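Drungate Open Day Project: Report on the Badge and Welcome Table
Ghazala Tarar, Event Operations, second semester

1. Background
Our class was asked to plan one part of the October open day at the Tindstead campus. My part was the welcome table, where visitors collect a badge on a lanyard before going in. Last year's queue went out the door, and the file I was given blamed the lanyards. They arrived tangled and people put them on back to front. My job was to look at how the badges are stored, laid out and handed over, and to suggest a cheaper and quicker way.

2. What we had to work with
The campus store had 158 lanyards left over, in two colours, plus a box of clear and white badge holders. The Dogar catalogue sells new ones in lots of 1,000 or 2,000, far more than we need, so I planned around the leftovers. For a stand to try them on I used a white foam mannequin head. It is light and tips over easily, but a strap sits on it much as it does on a person, and nobody has to stand still for an hour.

3. Setting up the table
I chose a table with a dark teal carpeted top. Badge holders don't slide on it and the orange straps are easy to find against the colour. A folding screen with tan woven panels goes behind, so that visitors come up from one side only.

4. Opening and fitting the lanyard
The strap should be spread into a wide loop before it goes near the head. Held with both hands, it opens into a rough triangle and the badge hangs from the low point on its metal clip. Twists show up at this stage and can be turned out. When the loop was too narrow, the strap caught on the nose or stopped at the crown.

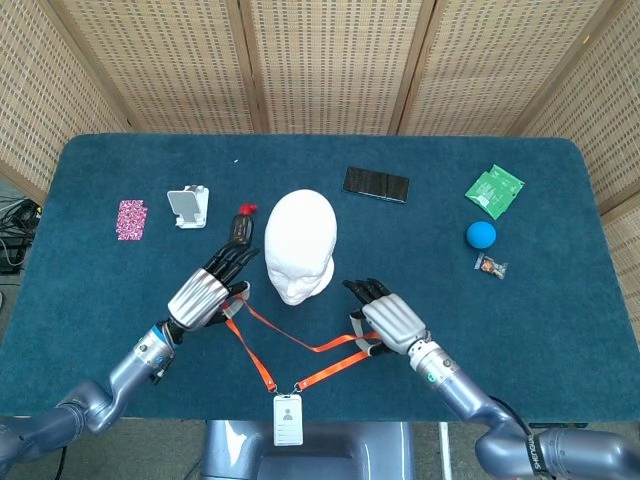 5. Results
Opening the loop first took a little longer per badge, but I had far fewer to redo. Straps stored flat in a tray were quicker to pick up than straps hung on a hook – the hook was where most of the tangles came from. A badge with its clip already fastened saved the most time. I handled about 40 in one afternoon.

6. Problems
The foam head needs a weight in its base. I also ran out of room once other bits and pieces had been left on the table, so it should be cleared before each session.

7. Recommendations
Use up the leftover orange lanyards before ordering from Dogar. Clip all badges the evening before. Store them flat in the Landari trays, badge end facing the helper. Keep the screen, but leave a wider gap on the left for prams and wheelchairs.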